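Contact Lens Care at Home: Frequently Asked Questions
Poltbridge Eye Care Leaflets
Text: Behrouz Yazdani
Updated 2018-01-02

Do I have to wash my hands every time?
Yes. Use plain soap, rinse well and dry with a towel that doesn't shed lint. Wash before you put lenses in and again before you take them out.

Can I rinse the case with tap water?
No. Empty the case, rinse it with fresh solution and leave it open, face down on a clean tissue. Tap water should not touch the lenses or the case.

Can I top up yesterday's solution?
No. Pour out the old solution and fill both wells fresh each time.

How do I keep left and right apart?
Many cases have caps in two colors, or one colored and one clear. Pick a side for each and stick to it. If you lose track, put the lenses in fresh solution and ask your optician to check them.

Where should I set up?
A dressing table or desk with a mirror is fine. Wipe the top first. Bathrooms are often damp, and a lens that falls in the sink may be gone.

In what order do I do things?
Take the caps off the case and lay them on the table. Then open the bottle. Hold it by the body and turn the cap with your fingertips. Keep the tip of the nozzle away from your fingers and the case.

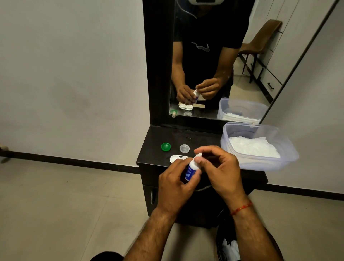 Leaflet No. 405, page 2

A green cap and a clear one are off the case here, and the bottle is held over the table. Tissues or cotton pads can stay in a clear box at the side, with a wastebasket underneath.

How long does an open bottle last?
Follow the label. Write the opening date on the bottle and throw it out when the time is up, even if there is some left.

My eye is red. Can I still wear my lenses?
Take them out and wear glasses. Call your eye doctor the same day if it hurts or your vision is blurred.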